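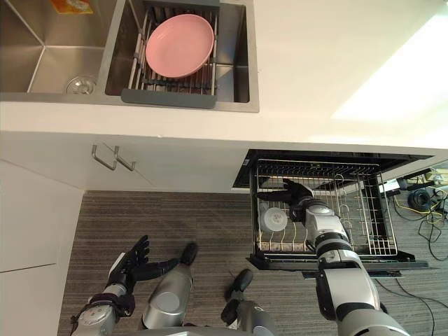
House swapping with Hokance: your questions

What is a house swap?

You stay in someone's home while they stay in yours, and no rent changes hands. We've been matching households up and down the coast for 11 years and we still get a kick out of it every time two families click. You get a proper kitchen, a neighbourhood with a bakery and a bus stop, and usually a shelf of someone else's favourite books (allow time for the books!).

How many homes are on the list?

At the moment there are 61, from one-bedroom units in Cekgate to big old weatherboards out past Mandis with room for cousins. The list grows a bit before the summer holidays, so have another look in November if nothing suits you now.

Does my place need to be fancy?

Not at all. Some of our most requested homes are small and plain and have a terrific backyard or a good spot for breakfast. Tell people what it's really like. If the hot tap takes a while or the back bedroom gets the morning sun at 5 am, put it in your listing and let them decide.

Do both families have to travel at the same time?

No! Plenty of members do what we call a staggered swap, where you use their place in the school holidays and they use yours later in the year. Just write both sets of dates on the swap form so everyone's on the same page.

How clean does it have to be?

Clean enough that you'd be happy to walk in with your bags. Fresh sheets, clear benches, an empty bin and a bit of room in the fridge and the wardrobe. Dishes should be washed and put away before you hand over the keys, though a cup in the rack has never ended a friendship.
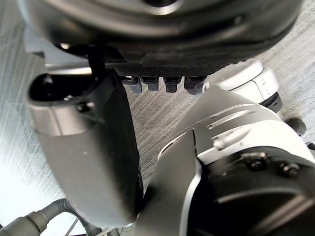
Leave your guests the basics as well: tea, coffee, salt, oil, dish soap and enough toilet paper for the first couple of days. Lots of members add a loaf of bread or a bowl of fruit, and it's a lovely thing to find after a long drive.

What goes in the house notes?

Anything you'd otherwise be texting about from the beach. Wi-Fi password, bin night, where the fuse box is, which key does the side gate, how to light the oven, the vet's number if a pet is staying. The Konstantinidis Road households share one set of notes between them and it includes a hand-drawn map of the best places for hot chips, so feel free to get carried away.

Can I bring the dog?

Ask the other household first. Homes that welcome pets have a paw next to the suburb name.

What if something gets broken?

Let the owner know the same day. A glass or a plate is normally just replaced. For anything bigger, both sides fill in page 3 of the swap form, and you should check with your insurer before your first swap that guests are covered.

How late can I cancel?

Please give 30 days' notice if you possibly can. Life happens, and when it does we'll ring around the list to try to find the other family somewhere to go.

Can renters join?

Yes, with the landlord's okay in writing. Quite a few of our members rent, and we'd love more.

How do I start?

Fill in the listing form, add a few paragraphs on your home and your street, and have a good browse while you wait. We read every listing ourselves and we'll write back with any questions.

Related pages
Writing your first listing
House notes: a starter list
Swapping with little kids
Cekgate and Mandis by bus
Staggered swaps and how to plan them

Contact us | © Hokance House Swap | Back to top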